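Search products, guides, spare parts
Go

Mastden Green Kitchen Cabinet Paint

Water-based, satin finish. Sold in 2-liter cans. For cabinets, doors, paneling and anything else in the kitchen you have stopped liking in its present color.

Last revised 07/12/2021

Mastden Green is the paint people buy after three months of saying they will probably go with white. It comes in two depths, a pale one called Løken and a dark one called Dramero, and both are greener at night than they have any right to be. Buy the sample pot first. 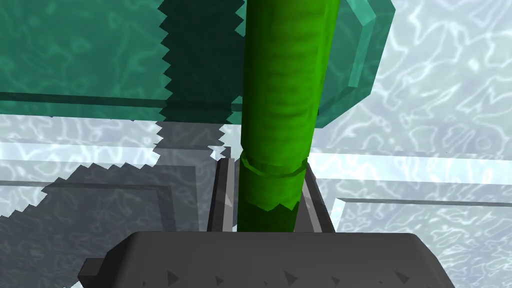
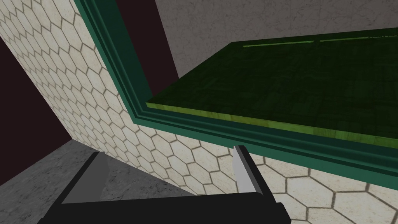
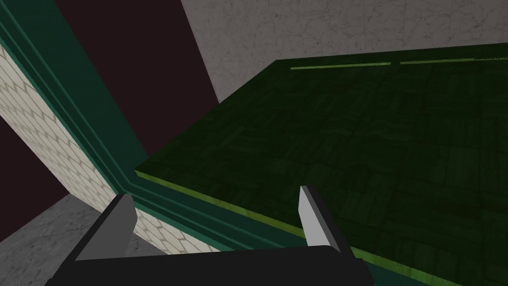 Greens in a rendered kitchen. Middle view: teal-green and dark green beside white hexagonal tile.

What it is for

Bare or previously painted wood, MDF, and most factory-finished doors once they have been sanded and primed. It will stick to melamine if you use the Pukent bonding primer underneath. It will also stick to melamine if you don't, for a while, and then you will write to us.

It is not a floor paint. We mention it on account of the floor letters. It isn't meant for radiators, the inside of ovens, or countertops that see knives.

Løken or Dramero

Løken is the easier of the two to live with. It forgives fingerprints, small dents and a slightly wobbly brush hand, and in a north-facing room it goes a bit gray in the afternoon. Some customers like this very much and others have asked whether the can was mislabeled. The can was not mislabeled.

Dramero is handsome and shows flour. If you bake, you will know about it. It wants a gray undercoat, and over white it needs an extra coat that you won't have allowed time for. Oda Ljungberg mixed the original batch for her own pantry door and still says it should have been darker – she has been outvoted on this every July.

Both shades look good next to white tile. Next to cream tile, try the sample pot on a piece of card and leave it propped up for a few days before you commit to anything.

Getting it on

Take the doors off. Everyone hopes to paint them in place and the hinges always look terrible afterward. Label each door on the edge that the hinge covers, put the screws in a jar, and put the jar somewhere you will remember.

Wash with sugar soap, rinse, let dry, sand until the shine has gone, wipe down. Prime. Then two thin coats with a short-pile roller, brushing out the corners and any molding while the paint is still wet. Thin means thin. A thick coat stays soft underneath, and the first person to hang a dish towel on it will leave a pattern.

Leave the doors flat overnight between coats. They can go back up the day after the last one, but treat them gently for 20 days, which in a family kitchen we understand to be a figure of speech. No scrubbing, no tape, no magnets.

What customers say

"Covered a very orange pine kitchen. My sister thinks I bought new cabinets and I have let her." – Philomena Asante

"Good paint, smells of almost nothing. The lid is a fight." – Charoen Noiphan

"Ordered Dramero, painted one door, ordered Løken. Now have one dark door. Everyone asks if it's a feature." – Frøydis Rønning

The lid was redesigned after Mr. Noiphan's second letter. It is now a slightly different fight. A flat screwdriver worked around the rim a little at a time will do it.

Storage and leftovers

Keep it from freezing. Press the lid down with a block of wood and a mallet, and write the room on the side of the can. Opened paint keeps for 2 years if the rim is clean. Stir well before touching up and use a small brush.

Color matching on older batches is done by Ignacio Alcantara, by eye and then by machine, in that order. Send him a chip bigger than a fingernail.

Recently viewed
Pukent Bonding Primer
Mastden Short-Pile Roller, pack of 2
Sample pot, Løken
Sample pot, Dramero
Sanding block, fine, 2000 grit
Sugar soap concentrate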